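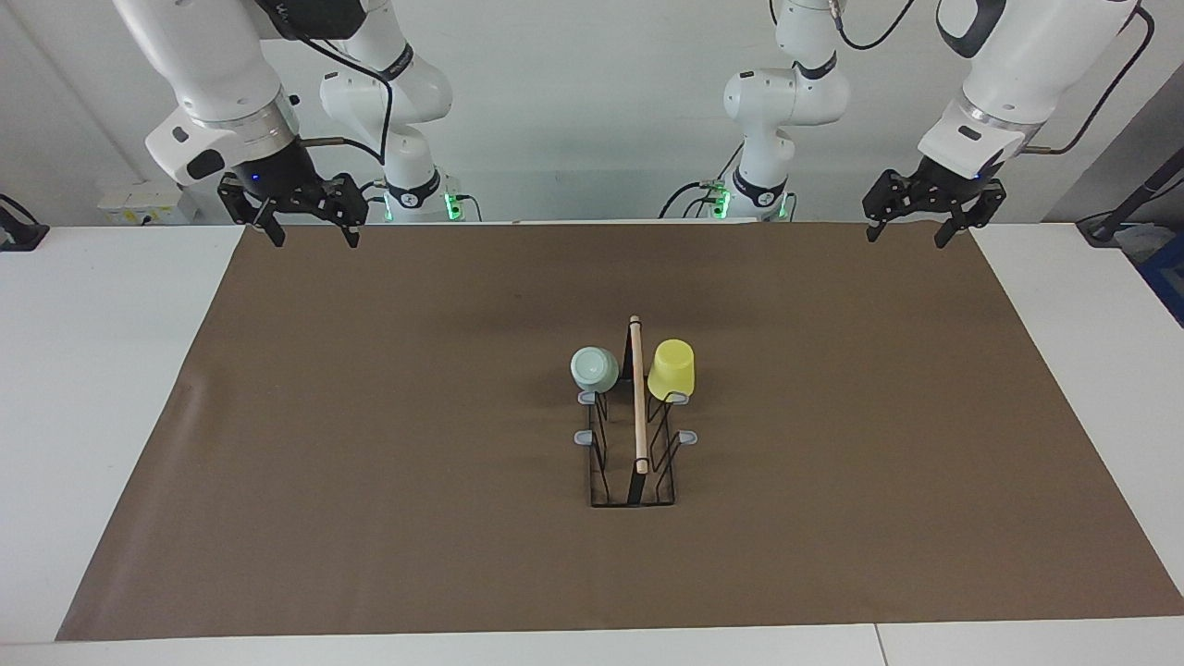 Brarthorpe Housing Association
Resident Services Helpdesk
Subject: Low hot water pressure, kitchen, second floor
Status: Closed
Raised by: Hannelore Petersen
Assigned to: Knut Kohlhase

Initial report
The resident states that the hot tap at the kitchen sink has run weakly for several weeks. The cold tap is unaffected. The bathroom, which is fed from the same Olari water heater, has normal pressure at both basin and shower. The resident has already switched the heater off and on again at the wall, with no change.

First response, 09:20
The resident was asked to unscrew the tap outlet and inspect the mesh for limescale. She was also asked to confirm that the isolating valve beneath the sink was fully open, with the slot in line with the pipe. She replied that the mesh had been soaked in vinegar overnight and refitted, and that the valve was open. Filling the washing-up bowl with hot water still took 60 seconds. The same bowl took 20 seconds from the cold tap.

Visit, Tuesday
Attended by Knut Kohlhase. Heater outlet checked first and found satisfactory. The flexible hose to the hot side of the kitchen tap was disconnected and flushed into a bucket; flow from the pipe was good. The fault therefore lies in the hose or in the tap body. The hose is a Lindemann pattern with a rubber lining and is 11 years old according to the property record. The lining had swollen at the tap end and closed most of the bore.

Action taken
Hose replaced with the current type. Both connections tightened and left under pressure while the paperwork was completed. No leak found. The cold hose is of the same age and has been added to the list for replacement at the next routine visit.

Advice to resident
Washing-up may be resumed as normal. Please keep the cupboard floor clear for the next few days so that any drip can be noticed early. 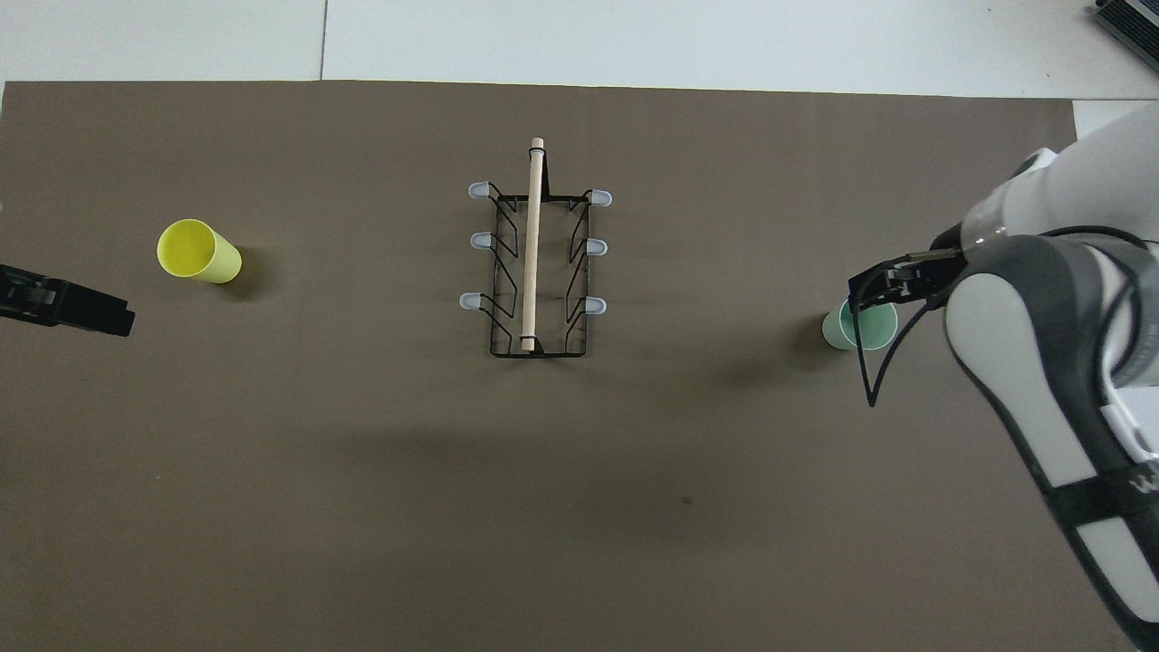 Henrike Ruppert replied that she had the same trouble on the first floor, with the same make of hose, and asked whether her flat could be added to the list without a separate ticket.

Response
A separate ticket is required for each flat so that access can be arranged. One has been opened on Ms Ruppert's behalf and she will receive a letter with a proposed time. Residents should not attempt to change the hoses themselves.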